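Equipment plan for the meal tray bench: gallery

September 20, 2025
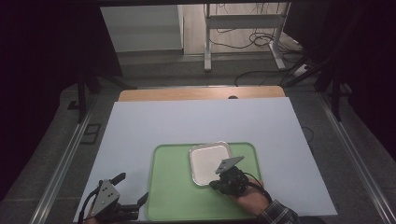 We are costing a second bench before the budget closes in December. The first one, at Nollov, has two hand-held grippers, and the new one will have the same so that parts can be swapped between them. Evelien Hendriks is collecting the quotes and has asked everyone who uses the bench to say what they would change.

Grippers. Held in the hand, one each side, with a grey metal plate on each for mounting. Prusero quoted for a pair and Cisneros for singles. We would like a spare, so singles may work out better. Delivery is 60 days from either.

Bench and rails. Aluminium extrusion runs down both long sides of the work surface. Ilis can supply the same kind cut to length. Please check the tabletop size before ordering, as the last lot had to go back.

Cables. Each gripper has its own black cable. Allow for longer ones on the new bench, plus clips to keep them off the carpet. This line was left out of the first draft.

Trays and containers. The green plastic tray and the lidded foil containers count as consumables. We have put down 15 trays and will reorder containers as needed.

Still to price: a replacement board for the work surface and a second power strip. Comments on any line go to Evelien.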